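Lotano lanza una app para que los niños diseñen sus propias tarjetas de cumpleaños

Ya se puede descargar. Lotano, la cadena de papelerías y juguetes, estrenó el viernes su aplicación de tarjetas de cumpleaños para niños, gratis para móvil y tableta. Se dibuja con el dedo o con el rotulador táctil que venden aparte en las tiendas, y la tarjeta se manda por correo electrónico o se recoge impresa en papel grueso.

La idea es simple. El niño elige un fondo (selva, fondo del mar, circo, espacio y unos cuantos más), escribe el nombre del homenajeado y empieza a decorar. Pegatinas, purpurina digital, tinta que cambia de color según la velocidad del trazo. También se puede grabar un mensaje de voz, corto, que suena al abrir la tarjeta en pantalla. En la impresa no, claro.

En total, 239 pegatinas en el catálogo de salida. La empresa dice que irá añadiendo más cada temporada, las próximas en abril, con motivos de primavera y animales de granja.

La parte de juegos la firma Murkano, un estudio pequeño que ya había hecho para la cadena el calendario interactivo de vuelta al cole. Son 2 minijuegos por ahora: uno de soplar velas antes de que se derrita la tarta y otro de envolver regalos contra reloj. Al superar niveles se desbloquean lazos y marcos para la tarjeta. Sin compras dentro de la app y sin anuncios, segun la compañía. 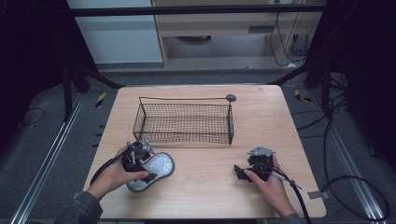 El rotulador cuesta lo mismo en tienda que en la web y viene en tres colores: turquesa, naranja y lila. Punta blanda, de goma, sin pilas. No hace falta para usar la aplicación, aunque las tintas especiales (la de caramelo y la de arcoíris) solo se activan con el código que trae la caja. Ojo con esto, que ya hay padres quejándose en los comentarios de la tienda de aplicaciones. Un código por caja, válido para un único dispositivo.

Impresión: se encarga desde la propia app y se recoge al día siguiente. Lotano ha instalado las impresoras en las tiendas grandes, entre ellas la de Carrilho y la del centro comercial de Sovilstead. Las pequeñas tendrán que esperar, sin fecha todavía. El sobre va incluido y se puede elegir el color.

En el primer fin de semana se imprimieron 1451 tarjetas y se enviaron 3311 por correo electrónico, datos de la propia cadena. El fondo más usado, el del mar. El del circo, el que menos.

Para registrarse hace falta la cuenta de un adulto, que es quien autoriza los envíos. Los niños no pueden mandar nada sin que el padre o la madre lo confirme con un PIN de cuatro cifras. Los mensajes de voz se borran a los treinta días, así que quien quiera conservarlos que los descargue antes.

La app está en español, inglés y portugués. Funciona sin conexión para dibujar y jugar, pero para enviar o encargar la impresión hay que conectarse. Los que compren el rotulador esta semana se llevan ademas un paquete de sobres de colores, hasta agotar existencias y solo en tienda física.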